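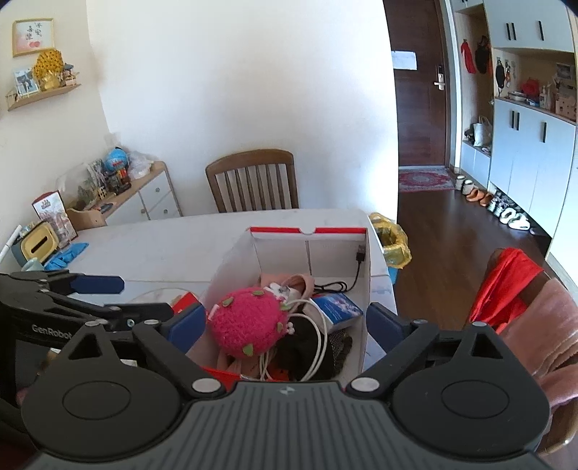

Sorting the Odds-and-Ends Box

Most of you know by now that Vornora is our name for the big pile of hand-gripper recordings we've been building since March, and that it grows one small household chore at a time. Well, I'm very happy to report that the odds-and-ends box has joined the list, and it may be my favorite so far (Maureen Sugden will tell you I say that about every one of them).

The chore sounds like nothing at all. There's an open white box on a table with a jumble of things in it – a fuzzy strawberry plush, a black knit glove, a white charging cable all in a tangle, another cable with a USB connector – and the person holding the grippers takes things out and puts things back, over and over, at an ordinary pace. The learning system gets the camera view and the movement of the jaws, and from enough of those it should start to work out where to pinch a soft toy and where to pinch a cord. Cables are the hard part. They hang over the side, they catch on whatever is next to them, and you very often come up with two things when you wanted one. Please keep those takes! Chia-hao Wu has asked me more than once to say so, and I'd be in trouble if I left it out. A slip followed by a second try is worth a good deal to us.

We now have 3,363 recordings in all, and 326 of them are of the box. Lai-ching Tsai has looked through the first 70 and would like everyone to slow down a little just before the fingers close, and to mix up the contents between takes so that the plush isn't always at the front.

If you'd like to record at home, A-yeong Yoon has 2 sets of grippers ready to lend and will happily walk you through the setup. Your own table and your own clutter are just fine. Drop her a note at the Rernbridge office before you come by, as she is often out on visits.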